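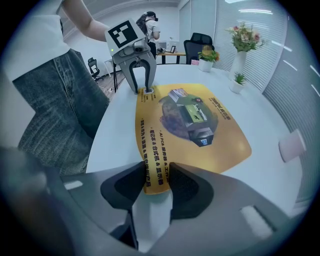
# Recording two-handed tasks with the Drernidley hand-held kit

Last revised 11/25/20. Applies to the two-gripper kit with the head camera, as supplied by Trorness. Owners of the single-gripper kit can skip the pairing section.

The kit records manipulation demonstrations without a robot arm on site. The operator works the grippers by hand, and the Vostau desktop software turns the marker tracks and finger openings into trajectories. The worked task on this page is a flat mat on a table: pinch an edge, lift, shift, set down. It's a useful first task. The mat is light, won't roll away, and shows up bad alignment between the two hands very quickly.

## Before you start

You need:

- both grippers, charged, with marker cubes fitted
- the head camera and its cable
- a table with a clear working area at the near edge
- one thin, flexible object, such as a mouse mat
- Vostau installed, with at least 200 GB free on the recording drive

Clean the finger pads with a dry cloth. Don't use alcohol on them. Check that each marker cube is tight on its mount; any play there will appear in the recording as wrist movement.

Objects at the far end of the table can stay if they don't move during the session. We leave ours in place for the whole batch. Anything within reach of the fingers should go.

## Pairing and calibration

1. Switch on the left gripper, then the right. The order matters. Vostau assigns sides by order of connection and the current release has no menu for swapping them.
2. Open **Devices** and wait for both serial numbers to appear.
3. Squeeze each gripper fully closed and hold for two seconds. Release to fully open and hold again. The opening value should settle at each end without flicker.
4. Put on the head camera. Look down at the working area and tilt the camera until both cubes stay in view with your elbows at your sides.
5. Press **Calibrate** and move both grippers slowly through the space you intend to use, including the table surface. Stop when the coverage bar is full.

A residual under 0.8 px is acceptable. If it's higher, check the room lighting before repeating the calibration. Glare across a marker face is the usual fault, and closing the blinds fixes most of it.

## Start position

Sit or stand square to the near edge of the table. Hold the grippers forward over the edge with the fingers open and at least one full marker face on each cube turned towards the camera. Keep still for one second after the tone – the software uses this interval as its zero. 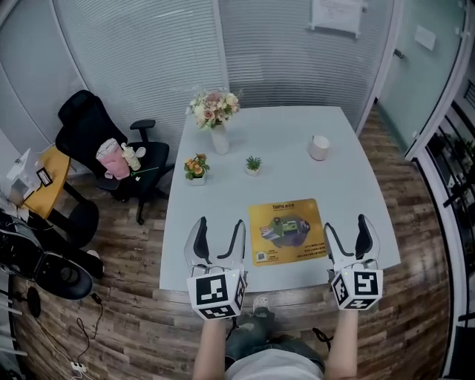
*Figure 1. Start position from the head camera. Fingers open, marker cubes in view, mat on the table ahead.*

Keep your forearms below the cubes. New operators tend to roll the wrists inwards as they reach, and the front face is lost at the same moment the fingers get to the object. If this keeps happening, lower the chair.

## Recording the mat task

1. Press the foot switch to begin an episode.
2. Bring the fingers of one gripper to the edge of the mat. Approach at a shallow angle so that the lower pad can slide under.
3. Close until the pads meet the material. More force adds nothing to the recording.
4. Bring the second gripper to its own pinch point. Pause briefly.
5. Lift both sides together to a height of 5 cm, shift the mat by one mat width, and lower it.
6. Open both grippers, back away, and return to the start position.
7. Press the foot switch to end the episode.

Vary the starting place of the mat from episode to episode. Small rotations are fine. Mats with large print give the vision side more to work with than plain ones, so we use printed mats for first sessions and change to plain black later.

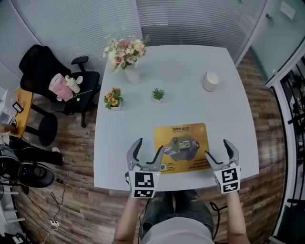 *Figure 2. Two-handed reach, seated. The left gripper's fingers are spread wide; the right pair is slightly open.*

The opening widths don't have to match between hands. Vostau logs each side separately, and forcing symmetry makes the motion stiff.

## Checking the data

Review the first five episodes before going any further. In **Playback**, look at:

| Check | Accept | Re-record |
|---|---|---|
| Marker dropout | under 300 ms | 300 ms or longer |
| Opening trace | smooth, reaches both ends | steps or flat sections |
| Start and end pose | within 2 cm | drift beyond 2 cm |

Our last mat set ran to 1,478 episodes, of which 1,023 passed these checks. Most of the rejects were dropouts on the right cube, all from sessions recorded before we moved the desk lamp.

## Known limits

- The finger pads wear at the tips. Trorness sells them only in sets of four.
- The cable on the head camera is short for a standing operator. Seated, it's adequate, but tie it back from the working side.
- Firmware from before June won't pair with the current Vostau release. Update over USB, one gripper at a time.
- Export to the Lai format drops the opening velocity channel. Recompute it from position after import, using the original timestamps.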